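**Unit 5: Drying and Racking of Tableware**
Household Operations, Nallen Center — notes for February

Students should read these notes before the practical session. Washing was covered in Unit 4 and is not repeated.

## Air drying

Air drying is the standard method in this course. Towels may be used for flatware and for items needed again the same day, provided that each towel is clean at the start of the shift. The Brarkby kitchen handles 737 pieces at a full service, and towel drying on that scale is not practical.

## Position of bowls

Bowls are set on edge, all facing the same way, with a gap between neighbors. A bowl laid flat on its rim traps steam — the foot ring, if upturned, also holds water. Deep bowls require wider spacing than shallow ones. In a two-tier rack, load the lower tier first, so that water from the upper tier does not fall on pieces already drying.

Patterned and plain bowls may share a row if their diameters are similar.

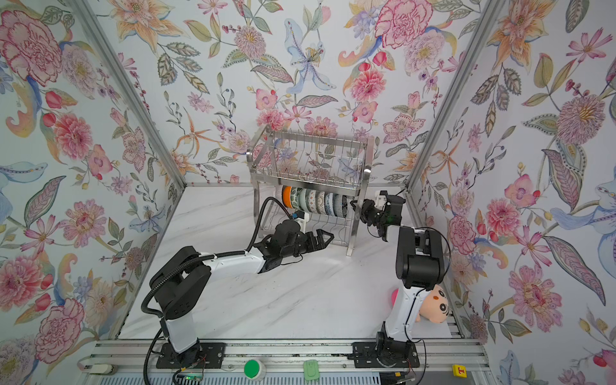 Kolář objects that filling the lower tier first makes little difference if both tiers are loaded within a few minutes, and would sort by size before anything else. Either order is accepted in the practical, but it must be stated on the worksheet.

Worksheets are due at 5 p.m. in the Asberg office.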